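4. Fitting the Silleo horn set for the first time

This section explains how to fit, wear and remove the Silleo horns (models Isside and Mansour). Please read all of it one time before you open the adhesive. The scale plates and the ear tips have their own sections, 5 and 6.

The horns are a costume for the body and do not need any piercing or surgery. If you already have implants under the skin of the forehead, do not use the adhesive on top of them. Use the headband from section 7 in place of it.

4.1 What you need

The two horns, marked L and R on the inside of the base
The bottle of Prorley skin adhesive
The bottle of remover
The paper template
A soft pencil for eyes (not included)
A mirror that stands by itself, so both hands stay free

The Isside horns are 62 mm long and light. The Mansour horns are longer and curve to the back, and they pull more on the skin. For the first wearing of the Mansour we advise a helper.

4.2 Test of the skin

CAUTION: Do this test also if you have used other costume adhesives without problems.

1. Put one small drop of adhesive on the inside of the arm.
2. Let it dry for 5 minutes.
3. Leave it in place until the next day, then take it off with the remover.
4. Look at the skin. If it is red, swollen or itching, do not use the adhesive on the face.

If the drop itches before the next day, take it off at once and wash the place with mild soap.

4.3 Marking the position

1. Wash the forehead and dry it. Do not use cream or make-up before the horns are on.
2. Tie the hair back. Hair that comes under the base will be glued, and it hurts when you remove it.
3. Hold the template against the forehead. The small notch must point to the middle of the nose.
4. Draw around the two openings with the pencil.
5. Take the template away and look straight in the mirror. Most faces are not equal on both sides, so you may move one mark a little until it looks right to you.

NOTE: Keep the template. When you have found your own position, write it on the paper with a pen and the next time will go much faster.

4.4 Attaching the horns

1. Hold the horn with the mark L against the left side of your forehead without adhesive. The base should touch the skin everywhere. If there is a gap, see 4.6.
2. Brush a thin layer of adhesive on the base of the horn. Keep it away from the outer edge.
3. Brush a second thin layer inside the mark on the skin.
4. Wait until both layers are clear and sticky. In a cold room this takes longer.
5. Press the horn on the skin and hold it. Count slowly to 14. Do not turn it or slide it.
6. Do the same with the horn marked R.
7. Cover the edges with make-up in your skin color, if you want.

CAUTION: Keep the adhesive away from the eyes. If it gets in an eye, rinse with a lot of clean water and call a doctor. Do not use the remover near an open eye.

CAUTION: The adhesive burns easily while it is wet. No candles, no cigarettes and no hair dryer near the bottle. 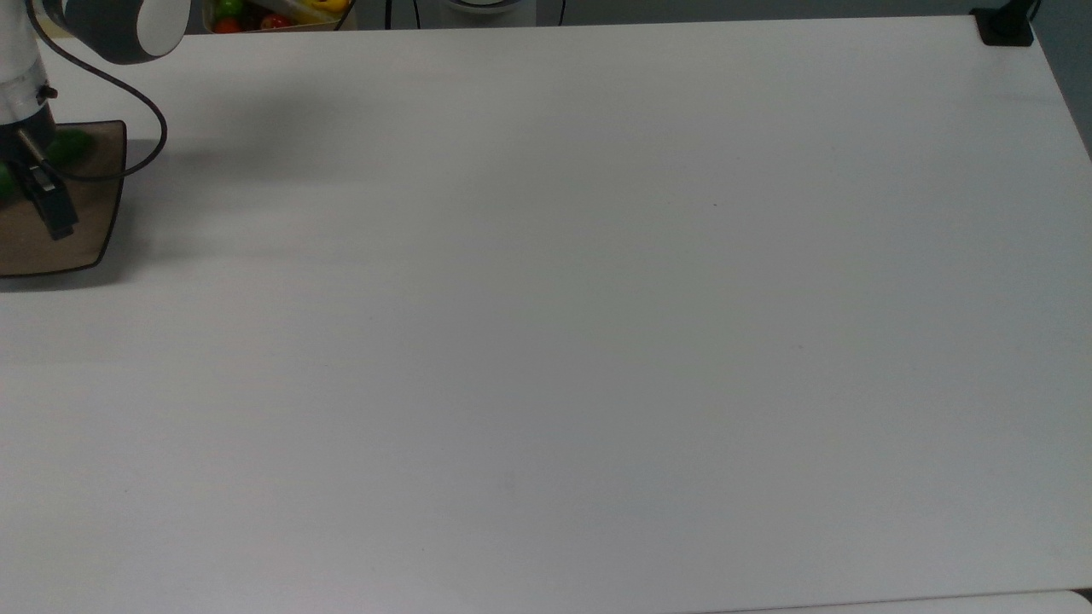

4.5 Wearing and removing

You can wear the horns for one evening. Do not sleep with them. On your side you will press the base into the skin, and the horn can also break at the tip.

Be careful with car doors, low lamps and other people. In the first days you will forget that you are taller – this is normal, and it becomes better with practice.

To remove:

1. Put remover on a cotton swab and go around the edge of the base.
2. Wait a moment and lift the edge softly with a fingernail.
3. Continue with more remover under the base until the horn comes off alone. Never pull.
4. Wash the forehead and put on a simple cream.
5. Clean the base with remover and let the horns dry on a towel.

Give the skin a full day of rest before you wear them again.

4.6 If something does not fit

The base has a gap: Warm the base in your hands and bend it a little. It is soft enough for small corrections.

The horn comes loose when you sweat: Clean everything and begin again from 4.4. Adding new adhesive on top of the old does not hold.

The color is different from your scale plates: The color is mixed by hand in small batches. Send us the batch number from the box (for example 2,942) and we will try to match it.

For other questions, write to Dalal Aoun at the Silleo workshop. She reads the mail in the morning. In the weeks after Halloween, until the end of November, an answer can take longer.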